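Chapter 7
When the Work Changes Hands

What this chapter covers
How tasks are divided between people and machines
What happens to skills, pay grades and shift patterns
Why the small jobs left over matter
Case study: the packing hall at Porkside

Most people who work beside machines did not see them arrive all at once. A conveyor is put in one year, a labelling unit a few years later, and the job title on the payslip stays the same throughout. By the time anyone asks what has changed, the old way of working may be hard to remember in detail. For this reason, studies of automation usually begin with tasks. A job is made up of many tasks, and a machine takes over some of them long before it takes over the job.

Adell, a firm that packs stationery and small household goods, runs a site at Porkside. The hall handled 3888 orders in May, the month before two-armed picking cells were brought in. Each order was made up by hand. A packer read the slip, fetched the items, checked them against the slip and put them in a basket for the sealing bench. Adell counted this as one task. The packers, when asked, described it as several, and they included things the firm had never written down, such as turning an item over to look for a split corner. 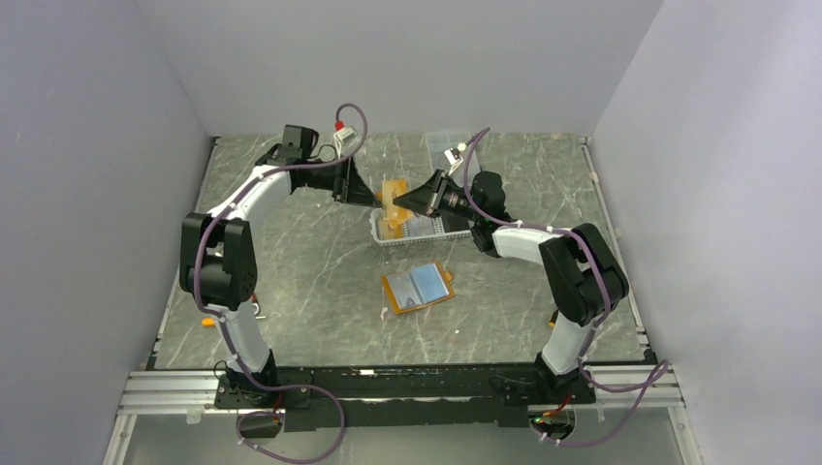

The cells were given the lifting and placing. Reading the slip passed to a software system called Nunura. Checking stayed with the packers, who were now called cell attendants and looked after two cells each. Their work involved less walking and more standing still. Several said that their feet hurt less and their eyes hurt more. Attendants also had to clear a cell when an item was dropped or gripped badly, and this took a kind of judgement that had not been needed before. They had to decide whether to stop the arms, wait, or let the next attempt go ahead.

Training was a point of dispute. Adell offered two days, held on site. The union branch argued that clearing faults was skilled work and should be graded above packing. Management replied that the attendants lifted less than before and that the grade should stay where it was. Both sides were describing the same job, and the grading scheme, known as MacLeod after the consultancy that drew it up, had no heading for watching a machine. A new heading was agreed on 1/20/20. It set out fault clearing as a separate duty with its own rate.

The change also reached people who never went near the cells. Goods arriving at the hall had to be laid out in a more regular way, so the unloading team lost some of its freedom over how to stack. Cleaners were given a fixed slot between shifts. The maintenance office, which had dealt mainly with doors and lighting, took on the cells as well and logged 2968 minutes of stoppage in its first quarter.

Section 7.1 looks at how a job can be broken down into tasks, using the packers' own list from Porkside. Section 7.2 returns to the grading dispute.

Key terms: task, attendant, fault clearing, grading scheme, stoppage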